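Handling Rules Working Group - minutes, June meeting

Held in the small meeting room at Devham, start 2.15 pm (late, room double booked)

Present: Raffaele Rinaldi (chair), Amedeo Monti, Ayla (Ertürk), Colette (Daletti), Jonas, Priya (notes)
Apologies: Sostano side, both. Sent comments by email, see item 4.

1. Last minutes

Agreed with one fix. Item 3 said "gripper force limit to be removed", should be "reviewed". Quite a difference. Priya to correct and re-send.

Actions outstanding:
- stop button labels - done
- floor tape round second station - done but already peeling, Jonas to redo with the wider stuff
- Ertürk to send their sign-on sheet - not done, Ayla says end of month

2. Draft rules v3, sections 1 to 4

Raffaele went through it quickly. Most people had read it, not all.

Section 1 (who may start the arm). Wording agreed as is. Name on the sheet before power on, not after. Colette asked if a visitor can press start with someone next to them. No. Visitor can watch.

Section 2 (speed). Long one. Draft says 250 mm per second whenever a person is inside the tape. Ayla wants it lower for the first run of any new task, Amedeo says people will just stand outside the tape and lean in if it gets too slow. Raffaele - leaning in counts as inside. To be written down in those words. 250 stays, first run of a new task to be done at the slow setting with one hand on the stop. Amedeo not keen but will go along with it.

Section 3 (stop button). Must be reachable without stepping over anything. Jonas pointed out that at station two the cable run is exactly what you step over. Cable to move. Test the stop at the start of each shift, tick the sheet. If it isn't ticked the next person tests it, no assuming.

Section 4 (clearing the area). Draft says "area to be reasonably clear". Everybody hates "reasonably". Went round this for 15 minutes. Options were:
 a list of what may be there, everything else out
 a list of what may not be there
 leave it to the operator
First one preferred. Colette will draft the list per task. Packaging and film to be named seperately as never part of a task unless the task is about packaging. Bags and wrap get dragged, and they are hard for the camera to make out.

3. Gripping rules (section 5, new)

Amedeo presented. Came out of the incident log review, 281 entries since the log was started. He sorted them by cause, 32 were down to grip. Mostly small stuff, things dropped or squashed, no injuries. Colette asked how many were really the same fault logged twice. Amedeo doesn't know, will check.

Proposed rules, as amended in the meeting:

5.1 Approach slow for the last bit. Distance to be set per task, not one figure for everything.
5.2 Close to contact, pause, then add force. No slamming shut.
5.3 Thin-walled plastic (cups, tubs and so on) gets its own force setting. Start low and go up. Never start high and come down.
5.4 Rounded objects - operator checks contact on the wrist view before any lift. If you can't tell from the wrist view, don't lift, open and go again.
5.5 No pushing an object along the floor to get a better hold unless the task sheet says pushing is allowed.
5.6 Keep fingers away from rails, edge strips and clips. If the object has ended up against one, stop and move it by hand with the arm paused.

Discussion. 5.4 is the one that got people going. Ayla: at close range a big curved thing fills most of the wrist picture, you lose the far side completely. Jonas agrees, says he uses the side camera as well. Not all stations have a side camera. Raffaele asked for wording that works at both sorts.
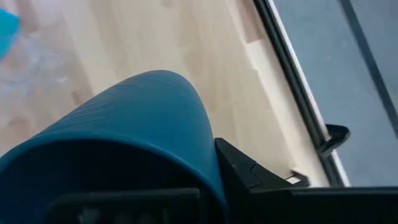
Agreed wording for 5.4 then: "wrist view, plus side view where fitted, plus a look with your own eyes from outside the tape." Bit clumsy but clear. Amedeo to tidy.

On 5.3 Colette asked what counts as thin. No answer today. Ayla suggested a squeeze test by hand, if it gives it's thin. Accepted for now, to be looked at again once people have used it a while.

On 5.5 Jonas said half of the older task sheets don't mention pushing either way. Raffaele: silence means no. Sheets to be updated as they come up, not all at once.

5.6 agreed without changes.

4. Comments from Sostano (by email)

- Want the rules on one side of A4 at each station. Agreed in principal, full version stays in the folder.
- Asked for a rule on gripper wear. Fair point, nothing in the draft. Jonas to write two or three lines: look at the finger tips before each session, swap if chipped or loose, note the swap in the log.
- Asked who can change a force setting. Draft says "trained person", which is vague. Agreed it should be the named station lead, with initials and time on the sheet. Old value to be written next to the new one.
- Question about recordings being kept after a near miss. Parked, needs someone who knows the retention rules. Raffaele to ask.

5. Training

Short one, running out of time. Everyone who signs the sheet has to have done the half-day. Two people haven't. Names with Raffaele, they don't operate till it's done. Colette offered a slot at Daletti, their arm is the older model but the rules part is the same.

Ayla asked for a refresher when v3 goes live. Yes. Keep it under an hour or no one will come.

6. AOB

Log form - the cause box is too small and people write "dropped" and nothing else. Amedeo wants tick boxes plus one line. Jonas against more tick boxes. Compromise is one line that can't be left blank: what was the arm doing just before.

Spare key for the station cabinet is missing again. Whoever has it, hook by the door please.

Coffee money, see Priya.

Actions

Priya - correct last minutes, send out these
Jonas - tape, cable at station two, gripper wear lines
Colette - list of allowed items per task for section 4, training slot
Amedeo - check log for doubles, tidy section 5, new line for log form
Ayla - sign-on sheet (carried over)
Raffaele - v3 with all changes, retention question, speak to the two untrained

Next meeting same room if we can get it, 2 pm. Sections 6 and 7 plus whatever comes back on 5. Please read them beforehand.

Closed 4.10 pm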